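Hosthorpe 96 Storage Bench, reviewed after 7 months
By Yatziri Varela

The Hosthorpe 96 is a lidded bench for a hallway or a kid's room. It ships flat in one box with 3 bags of hardware, an Allen key and a printed sheet. Assembly took one evening. Step 7 shows the hinge rail reversed; follow the arrows stamped on the part.

The panels are square and the edges are clean. Seated load is fine for two adults, with slight flex at mid-span. The lid stays are the weak point. Both lost tension by August, and the left one now lets the lid drop the last few inches. Clomholm sells a gas strut that fits the same holes – I swapped both sides and the lid closes slowly again.

Capacity is good for soft goods. Blankets, winter hats and a full load of plush toys go in with room left over.

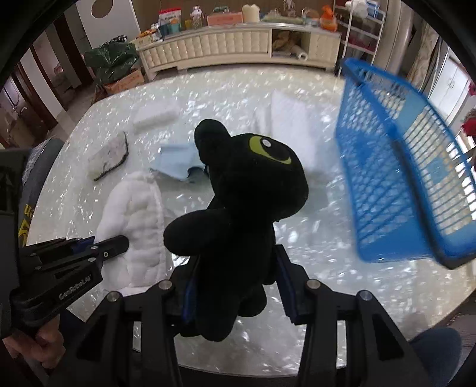 The floor panel sits in a shallow groove and should be glued, which the sheet leaves out. Ventilation is poor, so add a spacer behind the bench if it stands against an outside wall.

The Ustier bench costs more and has better stays, but its lid is narrower. Rating: 3 out of 5, or 4 with the struts replaced.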